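**Sock drive, December**

The Urkura sock box is back by the front stairs and stays there until the end of the month. Last winter's box brought in 80 pairs, and Fongchan Chantharasri would like to reach 100 this time. Adult sizes in plain colors go fastest.
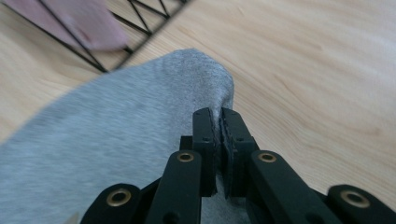
*A gray knit sock, soft and a little fuzzy.*

Please wash socks before dropping them off and fold each pair together. Singles are fine too. Ottmar Kröger matches them up at the sorting table and could use 3 more people, mornings from 10. Leave your name at the desk.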